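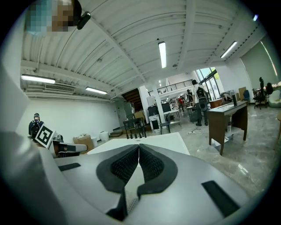 **SECTION A: HALL, CEILING AND WALLS**

Hiltbridge bathroom display hall. Monthly walk-round, November. Marks are OK, LOOK AGAIN or FIX. "Fine" isn't a mark, whatever the last sheet says.

- [x] A1. Ceiling lights: OK. The long fluorescents want a wipe, which I wrote last month too.
- [x] A2. Air conditioning unit, high on the left wall: OK. Filter changed in October. It still makes the noise.
- [ ] A3. Foot of the left wall clear: LOOK AGAIN. Cardboard box, plus white containers. A box put down "for a minute" has a life expectancy of 44 days in this building, going by my old sheets.
- [x] A4. White table: OK. Doesn't rock. It used to, until someone sacrificed a Prindarby brochure to the short leg.
- [ ] A5. Stairs at the rear: FIX. Bottom tread creaks and the edge strip is lifting. Tape is holding it. Tape was also holding it in September.
- [x] A6. Fire extinguishers: OK, both tags in date.

**SECTION B: BATHS AND FITTINGS**

Check each bath by hand, all the way along the rim. People lean on them, sit on them and, on one Saturday-type occasion I won't go into, stand in them to "get a feel for it".

- [x] B1. Freestanding bath, white: OK. Rim smooth, no chips found. Pushed at both ends and it stayed where it was.
- [ ] B2. Black taps and handles: LOOK AGAIN. One handle turns all the way round, like an owl. Omoregie fitted these and have been emailed. Omoregie have not been moved by the email.
- [x] B3. Price cards: OK. Two were swapped, so for a while the cheapest basin was a very good basin indeed.

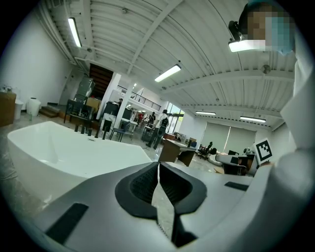

**Do the display taps need flushing if they aren't connected to the water?**

Dry display taps don't need flushing. Only the working basin in the staff room goes on the weekly flushing sheet, so run that one and leave the rest alone.

- [x] B4. Sprinkler heads over the baths: OK. Nothing hung from them this month. Keep it up.
- [ ] B5. Load limit on the raised plinth: FIX. The sign says 140 kg. The catalogue gives 81 kg for the Skurkel bath before any water or customer is involved, so somebody please do the sum before it goes up there.

**SECTION C: FLOOR**

Walk it slowly, looking down. The tiles are handsome and shiny and have won most of their arguments with rubber soles.

- [x] C1. Grout lines: OK. Nothing missing.
- [ ] C2. Cables: LOOK AGAIN. Cables across a walking route get moved to the wall or covered. Stepping over them carefully is a skill, and visitors haven't been trained in it.
- [ ] C3. Items left on the floor: LOOK AGAIN. Perforated metal panel lying under the curve of a white unit. Find it a home or a label.
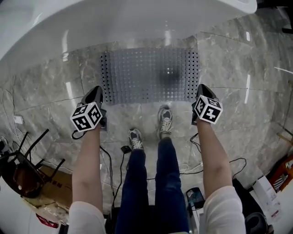
*C2 and C3: tiled floor, cables and perforated panel.*

- [x] C4. Slip test at the front door: OK. Mat replaced. The new one lies flat and says WELCOME, upside down, to people leaving.
- [ ] C5. Wet floor signs: FIX. Stock list says four. I found three, and one of those was propping open the store cupboard.

**Score:** 26 last month. I've stopped adding it up, as the only person who asked was me.

**Carried forward:** A3, A5, B2, B5, C2, C3, C5. Sheet goes back on the hook by the kettle. The pen on the string is also due for replacement.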